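May, arvo session. Glaze tests cont. – the Jernetti batch

Sixteen tiles out of the kiln, all the tin white. Colour on the top shelf is greyer than I wanted, bottom shelf fine. Wim Lambrechts reckons the top is running hot and I think he's right. Moved the cones up, will check next firing.

Crazing on tile 4 and tile 31 (old numbering, sorry, havent redone the labels). Both from the Smits clay. The Fekex body came out clean, no lines even after the ice water.

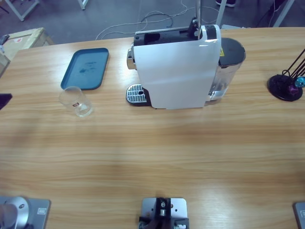
Sieved the rest through the fine mesh, took ages. Whoever had the brush last, please rinse it properly – dried glaze in the bristles again. Added a bit more silica to bucket B, wrote it on the lid in texta. Don't use bucket A, it's the old recipe and its settled like concrete.

Juvitz rang re the frit. Coming in bags of up to 16 kg, no smaller. Fine, but we need a bin with a proper lid, last lot got damp.

To do –
- relabel tiles, new numbers only
- top shelf, drop the soak by ten minutes and see
- ask Wim for his cooling notes, he had them on the back of an envelope
- masks!! nearly out

Bisque load goes in tomorrow morning if the bowls are dry. The big one was still cold on the foot at 4 pm so maybe leave that out.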